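Sekach project - progress report to the funder
Reporting period ending 18 Jan 2020
Prepared by Llinos Bowen and Siyabonga Sithole

Work package 2 (grasp selection from first-person views) is on schedule. The method ranks candidate grasps from a single chest-height image, with no depth input. In this period the ranking network was retrained on 147 tabletop layouts, and 30 further layouts were held back for testing.

Retraining reduced wrong-object selections on the held-back set. The remaining errors fall mainly on small items and on items lying flat, where the contact height is poorly estimated. Folke Myklebust has traced part of this to the cropping step - small objects lose too much surrounding cloth when the crop is tight. A wider crop is being tested.

Layouts mix shapes and sizes on a plain dark cloth, with objects spaced apart. Stacked and touching objects are deferred to work package 3.

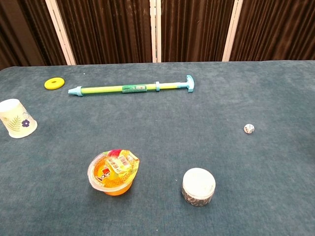

Figure 1. Tabletop layout with spaced objects, including a toy water pump, a die, a jelly cup and a roll of tape.

Labeling is done by Sunee Prasertsri and checked by Noelia Casado. Disagreements are settled before a layout enters the training set.

Next period: complete the crop comparison, freeze the test set, and deliver the interim data release to Butano. The release remains due in August. No change to budget is requested.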